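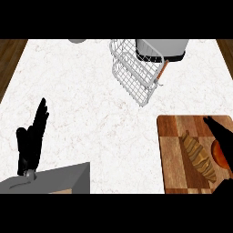
Wire basket on a marble-patterned countertop (render)

Search this repository Go to file

Lulo

Lulo is a collection of 3,000 setlists from small-room shows: bars, church basements, record stores after closing, and one bowling alley that kept the lanes open during the quiet songs. Each setlist was typed up from paper, and most of the paper had been stepped on.

If you want stadium tours, other people have done that very well. Lulo is for anyone who wants to know how often a bar band opens with its best song, or how long a songwriter keeps playing the new one after the room has voted against it.

What's in the box

One file per show, plain text, plus a big table called shows.csv that repeats the same information for people who like tables. The columns are:

show_id: a number. It means nothing. The gaps in the sequence are duplicates we removed.
act: the name on the poster, spelled as the act spells it. Spellings change between posters. We kept them all.
room: the venue, under whatever name it had that night.
capacity: what the fire marshal says, or blank.
songs: titles in the order played, separated by semicolons.
planned: titles in the order written down, if we have the paper and it disagrees with the night.
notes: free text, occasionally too free.

The gap between songs and planned is the part people seem to download Lulo for. It covers broken strings, drummers in the restroom and one long argument about a capo.

Where it came from

Neusa Tavares ran sound in small rooms for years and kept every setlist taped to the floor by her monitors. She says she was going to do something with them. Unathi Moodley helped her move apartments, carried the boxes up the stairs and asked what the something was. The first 200 shows were typed that May, mostly at the kitchen table, and the rest arrived from bands, bartenders and a few collectors who wanted their closets back.

Sheets were photographed and read with Swai, a small script in the tools folder. Swai is good with block capitals and helpless with anything written by a bass player. Every sheet it read was then checked by a person, and where the two disagreed we believed the person, with mixed results.

Handling of song titles

Bands do not write titles. They write "Slow one," "G thing," "Dad," and "NOT the Dad one." When an act told us what these meant, the full title is in songs and the shorthand stays in planned. When nobody answered our email, the shorthand is in both. Please don't open an issue asking what "Horse (fast)" is. We have asked. The band has split up and each member gave a different answer.

Covers carry a (c) after the title. Medleys are one entry with slashes. A song that was started, abandoned and started again is listed once, with the abandoned attempt in notes, unless it was abandoned 3 times, in which case it gets its own line out of respect.

Encores

Marked with an E. Some acts walk offstage and come back, some stand behind a pillar, and some rooms have no offstage. We count an encore if the band said good night and then played anyway. Unathi wanted a stricter rule and lost.

Known problems

The rooms are lopsided. Neusa worked where she worked, so one end of town is very well covered and the other might as well be the moon. Country, folk and loud guitar bands are heavily represented. Jazz is thin, partly for the good reason that the players don't tape anything to the floor.

Dates are kept to the weekday only. Half the sheets say "Friday" and nothing else, and we didn't want the other half to look smug.

In 30 shows the planned list belongs to a different band on the same bill. We know which ones. They're flagged wrong_sheet and left in, as they match the played set better than you'd think.

Two related things

Fesuvico is the companion viewer, which draws a set as a row of blocks so you can see the ballads pile up. It works on most browsers and sulks on the rest. Zovard was the old name for this whole repository. Links to it still redirect, and a few bands still call us that.

Using it

Free for any use that credits Lulo. If you play in one of the acts listed and want a show taken out, write to us and it goes, no questions, even if it was a good night. Corrections are welcome as pull requests. Put the show_id in the title and attach the sheet if you have it. Coffee rings are fine. Please brush off the glitter.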